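Erkholm Institute of Technology
Department of Mechanical and Control Engineering
Robot Learning Laboratory – Course Handout 7
Collecting Demonstrations for a Learned Policy
Prepared by Greer Ritchie and Hazem Abdel Rahman
Issued 20 November 2019

This handout accompanies the lecture on imitation learning and the first laboratory period. Students are expected to have read it before they sign up for time on the arm. The task assigned to all groups is the lamp task.
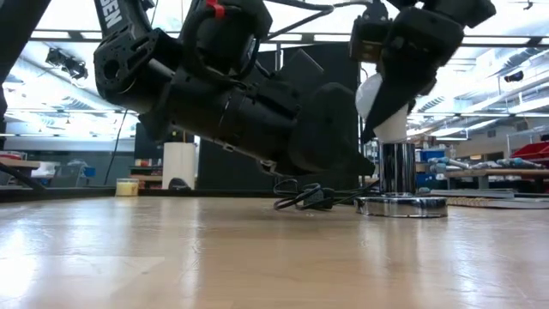
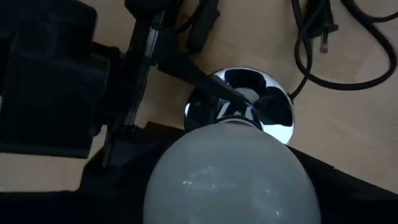
A demonstration is a record of one attempt at a task, carried out by a person who controls the arm. It contains the camera streams, the joint positions, the state of the gripper and the commands sent at each time step. A policy trained on such records learns to map what the cameras and joints report to the next command. It has no other source of knowledge about the task, and the range of situations in the records sets a limit on what it can be expected to handle. Surfaces deserve particular attention. The chrome cap at the neck of the globe carries a dark reflection of the gripper finger, and the two meet at the tip in a V. A network given only a few such views may treat the reflection as a second finger. Groups should therefore collect demonstrations with the lamp parts turned to many different angles, so that the reflection varies while the correct action remains tied to the finger itself.

1. Terms used in this course

Episode: one continuous recording, from the start signal to the stop signal.

Operator: the student who moves the arm.

Recorder: the student who starts and stops the recording, enters the label and keeps the log sheet.

Observation: everything the policy will be allowed to see when it runs. Anything the operator sees that is absent from the observation is called privileged information.

Coverage: the spread of starting positions, object positions and lighting present in the set as a whole.

2. The operator's view

The most common fault in student data is the use of privileged information. An operator who stands beside the table can see the far side of an object when the cameras cannot. The operator then makes a correction for which the recorded images offer no cause, and the policy is asked to learn a response to something invisible. Operators shall work from the monitor during recorded episodes. Practice episodes may be performed with a direct view of the table.

The fixed view and the wrist view serve different purposes. The fixed view shows where the arm stands in relation to the whole object. The wrist view shows contact, but large areas of it are often filled by the gripper. Neither should be dropped from the observation without a written argument in the report.

3. Size and division of the data set

Each group will submit 40 accepted episodes. The pooled set from last year's course, known as the Drollstead set, contains 370 episodes and is available on the course server for comparison. It was collected on the same task, although the lighting was changed in August and the older records should not be mixed with new ones in training unless the mixture is itself the subject of the experiment.

Of the 40 episodes, no fewer than 15 must begin from an awkward position. An awkward position is one in which the gripper is too high, is rotated away from the object, or is already close to touching it. Clean starts produce clean episodes, and a policy trained on these alone tends to fail at its first small error – it has never been shown the way back.

4. Procedure

Reserve the arm through the booking sheet. One group may hold one period at a time.

Confirm that both camera streams are live and that their clocks agree.

Place the parts according to the position card drawn for that episode. Do not adjust the placement after the card has been read.

The recorder announces the start. The operator waits one full second before moving.

Move at a steady pace. Pauses are recorded as commands to remain still, and a policy trained on long pauses may stop and never resume.

At the end of the attempt, hold the final position until the recorder announces the stop.

Enter the label at once. Labels may not be filled in from memory at the end of a period.

5. Labels

Every episode receives one of the following labels: success, partial, failure, or void. Void is reserved for faults in the equipment or the recording. A poor attempt by the operator is a failure and is kept. Groups that delete failures will be asked to collect the full set again.

Where operator and recorder disagree on a label, both opinions are entered in the comment field of the Pokstead logging tool. Kha Hoàng reviews these entries each week and will return a decision by e-mail.

6. Submission

Upload the episodes, the log sheet and a report of no more than two pages to the group folder. The report should state how the starting positions were chosen, who operated in each episode, and which situations are missing from the set. Questions about the arm go to Ngân Lý. Questions about grading go to Kirsty Sutherland.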